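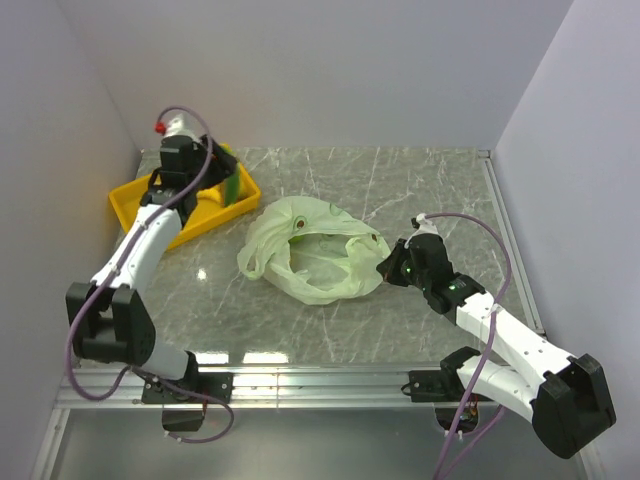 Shallow Tray, yellow
Reviewed 21/05/2026

I bought two of these trays in October to replace a wire basket that left marks on soft fruit. Skorneck sells them under the Faltix name in a few colors. I took the yellow.

The tray is rectangular with rounded corners and low raised sides. The corners matter more than I expected. My old Arrieta tray had square ones, and onion skin and grit packed into them until I went in with a toothbrush. With the Faltix I wipe once around with a cloth.

I use one for sorting produce on the counter before it gets bagged, and the other stays in the fridge. The low sides make it easy to reach in from any direction. They also mean you can't pile things up. One layer of lemons or peppers is fine, but a second layer rolls off when you carry it.

Color is a matter of taste. Yellow looks good on a gray counter, but a lemon or a yellow pepper doesn't stand out much against it. Green things are easy to spot.

After seven months there is light scratching on the floor of the tray and one faint beet stain that has not come out. No warping so far. I wash them by hand.

The Fumach tray is deeper and would suit potatoes better, but it takes up a whole fridge shelf - mine went back to the store.

Good points: easy to clean, easy to reach into, stacks when empty.
Bad points: too shallow for bulk items, stains a little, no handles.

I would buy it again, probably in white.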